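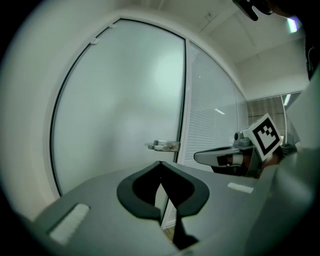
To: Members of the Trullow Tenants' List
From: Resident Services Office, Trullow Court
Subject: Re: Replacement of hallway flooring, north building

Dear residents,

Thank you for the message quoted below, which raises several points that other households have also put to this office.

The flooring contract has been awarded to Echeverri. Work will begin on the upper floors in December and proceed downward. Each hallway will be closed to carts, bicycles and furniture deliveries while the old covering is taken up, but residents will be able to reach their doors on foot at all times. Notices will be posted by the elevators 2 days before work begins on a given floor.

With regard to noise, the contractor may use power tools only between 9:00 a.m. and 4:30 p.m. Adhesive will be applied in the afternoon. Residents who are sensitive to odors are asked to write to this office in advance so that a guest unit can be set aside. There are few of these, and requests will be handled in the order received.

The building reserve will cover the full cost of the hallways. It will not cover thresholds inside individual units. A household that wishes to have its threshold replaced at the same time may do so for $115, payable to the contractor directly. The order form is available at the front desk.

Doormats, shoe racks and planters must be removed from the hallways before work starts. Items left in place will be moved to the storage room beside the laundry and held there until the floor is finished.

> To the Office:
> We were told last spring that the carpet would be
> replaced with more carpet. The sample now in the
> lobby is a hard tile. Was this changed, and will
> it be louder for those of us near the elevator?
> Also, is the $3000 set aside for the stair treads
> still part of this job?
> Unit 50

The material was changed after the spring meeting on the advice of Cludis, our building consultants. The tile will be laid over a sound-reducing layer. The stair treads remain in the budget under a separate order and will be scheduled once the hallways are complete.

Resident Services Office
Trullow Court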